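Bench notes: second stage of the sorting line

Posted in June

I run process documentation at Stonell, a tableware returns and refurbishing operation. Sets come back from rental customers and retailers, we inspect them, regrade them, and send them out again or write them off. Until last year every piece was sorted, stacked and wrapped by hand. Since then the sorting has been split between people and two fixed robot cells supplied by Trevari. I wrote up the first stage in an earlier post, mostly the conveyor and the grading software. The second stage is stacking, and it has changed more jobs than the first one did.

The old process, for the record. A stacker stood at a table with a mixed crate on the left and an empty divided crate on the right. Pieces were taken out one at a time, looked at, tapped with a knuckle for cracks, and put with others of the same form. A shift was 7 hours at the table excluding breaks. There were 26 form codes on the laminated sheet, and an experienced stacker did not look at the sheet. The tap test was never written down anywhere. I found out about it when Müzeyyen Altıntaş read my first draft of the procedure and crossed out half a page.

The cells do not tap. They use a camera above the belt, a rim scan, and a load reading from the fingers. Surface chips and large cracks are found reliably. Hairline cracks under glaze are not, and those are still sent to the manual table if the piece belongs to a set above a certain value. This is the largest remaining piece of manual inspection. It has also become a job with its own pay grade, after some argument. Before the cells, everybody did it and it was paid as general stacking.

Training the stacking behavior is done with hand-held grippers. The operator holds a tool with the same two-finger geometry as the cell, does the task, and the recording goes to Trevari for processing. We get a new build when they consider it ready. Elango Chettiar and Esi Dogbe do most of the recording here. Both were stackers before, Elango for longer than I have worked in the building.
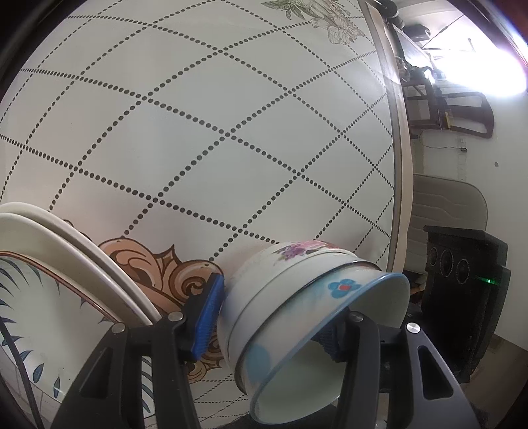
Stack handling is where the rules we gave the vendor turned out to be incomplete. Our written procedure said that bowls are nested by form and size, and that a nested stack is moved as one unit. It did not say how many pieces, which way they face, or where the fingers go. A stack of three bowls on its sides, with mixed decoration, one pad against the outside of the stack and the other finger inside the opening of the front bowl, is a common enough hold, and people arrive at it without thinking. It puts the load on the wall of the front bowl and leaves the ones behind it held by the nesting. With matched bowls this is acceptable. With bowls from different makers the taper differs, the stack does not seat fully, and the back piece can walk. Esi now records mixed stacks and matched stacks as separate tasks. The procedure has a paragraph on it, which is the first time we have had one.

Plates on edge are a separate problem. Flat stacks are easier for the cell, but the crates from Mudport arrive with plates standing, and restacking them flat adds a handling step. For the moment the cell takes bowls only from those crates and a person takes the plates. Omprakash Sandhu has asked Mudport to change the packing. They have not answered. I would not expect them to repack for our convenience, and I have written the procedure on the assumption that they will not.

Some effects on the work, in no special order.

Wrist complaints at the manual table are down. Shoulder complaints among the people recording are up. The tool is not heavy, but it is held out from the body and the fingers are worked with the hand closed. We limit recording to 4 sessions per shift with other work between them. Karim El Khatib wanted a counterweight arm. It was tried and it restricted the approach angles, so it is on a shelf.

Pace is no longer set by the person at the table. The cell delivers pieces to manual inspection when it rejects them, and rejects come in bunches. A quiet stretch followed by a full tray is more tiring than steady work, according to everyone who does it. We added a buffer shelf with room for one more tray. This helped to some degree. The better fix would be in the release logic, and I have filed a request for it under number 155, where it remains open.

Talking has decreased. Stackers used to face each other across the table. The inspection stations face the belt. I did not consider this when I drew the layout and it was raised at the first review. The two stations nearest the door have been turned. The others cannot be turned without moving the guard fence.

New hires learn forms more slowly. They see only what the cell rejects, so the common forms pass them by. Müzeyyen now puts them on a fully manual table in the beginning, working on Sarıgül crates, because those contain the widest mix. It costs throughput and has been approved anyway.

Headcount in the section has not changed. Two people moved to recording and inspection, one moved to dispatch at her own request, and the replacement was hired at the inspection grade. I can't say what happens when a third cell is installed. The floor marking for it is already down.

Next post will cover wrapping, if the film feeder is delivered.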